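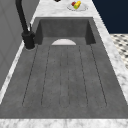 A dark gray sink in a white marble countertop.

Mirarton, a bookkeeping firm for small businesses, will close its paper invoice service at the end of October. The 312 clients who still send their receipts by mail are asked to move to Zukeo, the online system which the firm has used since last year.

"We understand that this change is not easy for everybody," said Emerson Rangel, head of client accounts. "Last year we typed 2506 invoices by hand, and it took too many hours."

Clients can get free help with the first upload at the Wundow office, every morning from 9 a.m. The monthly fee stays at $104. Papers which arrive after the closing date will be returned to the sender. Questions about older records can be sent to Trevor Landry at the same office.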